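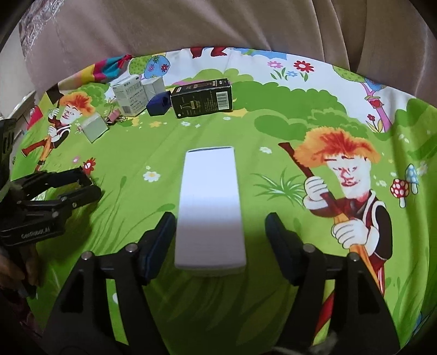

# Before you buy a gripper for the home workshop: tips on money and planning

Monday, December 16, 2019

I collect these tips after my second year of buying small automation equipment for packing and sorting at home. Some of them I learned from Kerstin Gerlach, who did purchasing for a long time. The others I paid for myself.

**Start with the box.** Write down the things you want to handle before you open any catalog. Note the longest side, the shortest side and the weight. A long box with rounded corners needs more opening than you think, so I add 15 mm to the width of the widest item and look only at grippers which can do this.

**Hand-held tools first, arm later.** A hand-held gripper costs much less than an arm. You can try your work on a kitchen table for some weeks and learn if two fingers are enough for your items. I bought the arm first, and it stood in the hallway until April.

**Plan for two.** Many jobs need one hand for holding and one for moving. If your budget allows only one gripper now, ask the seller if the same model will still be sold next year. Mixed pairs are possible, but you will keep two sets of spare parts.

**Pads are a running cost.** Put them in the budget as you put printer ink. Mine are from Flavix and I change them when the surface becomes shiny. Smooth cartons ask more from the pads than rough ones.

**Keep 20 percent back.** Cables, a second charger, screws, shipping. My first order to Drarport was complete on paper and I still had to order three more times, each time with delivery cost.

**The table.**

- Measure it with the chairs in place.
- A tablecloth is kind to the boxes but it moves. Fix it with clips at the edges, or buy a non-slip mat for under it.
- Look for glare at the hour when you normally work. White glossy packaging near a window is difficult for any camera. A simple curtain is cheaper than a better camera.

**Used equipment.** Jörg Görtz buys almost only used and is content. He moves every joint by hand and listens. Ask for the pivot pins to be photographed from near. If the seller at Pitance or elsewhere does not want to send this photo, look for another one.

**Compare quotes on one sheet.** I use these columns: price, shipping, pads for one year, warranty, who answers the phone. The offer from Berrada was 40 euros higher than the next one, and I took it for the last column.

**Small parts.** Get a tray with a lid for the pins and screws, the flat kind for fishing is good.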